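How to Prepare a Data Room Before Your Seed Round

June 28, 2018

A data room is a shared folder that investors use to check what you told them in the pitch. Most first-time founders start building one after a fund asks for it, and then spend two weeks looking for signed copies. It is easier to do it before the first meeting.

Step 1. Pick one place for everything

Use any file-sharing service that lets you set view-only access and see who opened what. We use Vumex. Make 4 top-level folders: Company, Finance, Product, Team. Don't nest folders more than 3 deep.

Step 2. Gather the company papers

You need the certificate of incorporation, bylaws, board consents, and all stock purchase agreements. Scan the signed versions. Unsigned drafts should stay out of the room. Add a cap table that shows every note and SAFE, with caps and discounts in their own columns.

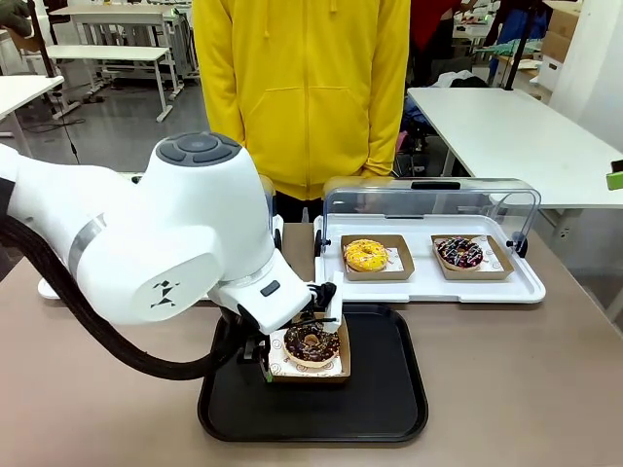

Filed under: Startups / Fundraising

Step 3. Clean up the financials

Put in monthly statements for as long as you have been operating, plus a forecast. Label the forecast tab with the date you last changed it. If revenue in the deck doesn't match the statements, fix the deck. When Nelitz raised its seed, the deck counted signed pilots as revenue and the statements did not. The closing moved to July while that got sorted out.

Step 4. Add customer contracts

Check each contract for a confidentiality clause first. If there is one, black out the customer name or ask for permission. A long list of small accounts can go in a spreadsheet. Esteves had 300 of them and uploaded one standard agreement along with the sheet.

Step 5. Collect the invention assignments

Every founder, employee, and contractor who wrote code or did design work should have signed one. Contractors who left early are the usual gap. Send them the form now.

Step 6. Set access

Create a separate link for each fund. Open the Company and Finance folders at first, and the rest after a term sheet. Turn off downloads for the cap table. Test each link in a private browser window before you send it.

Related: How Fliturstead Set Up Its Option Pool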